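Clube de robótica da Escola Flostau leva braço simulado à mostra de projetos

28 Set 2023

Quem passou pela sala de informática da Escola Flostau nas últimas semanas deve ter estranhado o silêncio, porque um clube de robótica costuma lembrar motores, peças espalhadas e alguém à procura de um parafuso. Desta vez, porém, o trabalho dos 44 alunos inscritos aconteceu quase todo no computador, num simulador em que eles programam um braço com garra para apanhar objetos de formas bem diferentes, e foi com muito gosto que a turma abriu as portas às famílias para mostrar o que já consegue fazer!

O projeto chama-se Buvitora e começou em abril, ainda com um grupo pequeno que se reunia depois das aulas e que foi crescendo à medida que os colegas iam espreitar (e acabavam por ficar). A ideia partiu dos próprios alunos, que queriam participar no Desafio Bodetti, uma competição entre escolas em que cada equipa recebe a mesma coleção de objetos virtuais e tem de escrever um programa capaz de os agarrar, levantar e pousar no lugar certo. A coleção deste ano reúne 121 objetos, e há de tudo um pouco, desde formas simples, daquelas que qualquer principiante resolve numa tarde, até peças irregulares que deram dores de cabeça a toda a gente.

Para chegar aqui, os alunos dividiram-se em grupos. Uns tratam do movimento do braço, outros decidem o ponto em que os dedos devem fechar, e há ainda um grupo, muito paciente, que regista cada tentativa num caderno partilhado. Esse caderno já vai em 743 tentativas, com anotações de todo o género, umas muito técnicas e outras que são puro desabafo. As professoras que acompanham o clube contam que ele se tornou a melhor ferramenta de estudo da turma, e que os mais novos o consultam antes de mexer em qualquer linha de código.

As caixas foram o assunto mais discutido da tarde. Parecem fáceis, explicaram os alunos aos pais, mas basta uma tampa um pouco saliente ou uma argola junto ao canto para que o ponto de contacto dos dedos tenha de ser escolhido com mais cuidado.
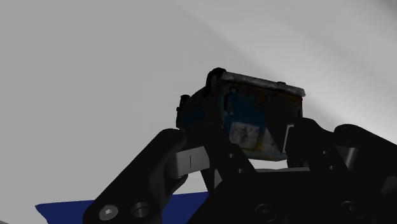 Os visitantes puderam também experimentar, e houve fila para isso durante boa parte da sessão. Cada pessoa escolhia um objeto, indicava no ecrã onde achava que a garra devia fechar e ficava a ver o resultado, com os alunos ao lado a dar conselhos (nem sempre coincidentes, diga-se). Passaram pela sala cerca de 50 familiares e amigos, vários deles com irmãos mais novos que já perguntavam quando se podem inscrever.

O clube continua agora a preparar a entrega para o Desafio Bodetti e conta para isso com a sala Konstantinidis, no primeiro andar, que a escola reservou para as reuniões até ao fim do período. As inscrições para alunos do sétimo ano em diante permanecem abertas na secretaria, não é preciso saber programar, e quem quiser assistir a um encontro antes de se decidir é muito bem-vindo.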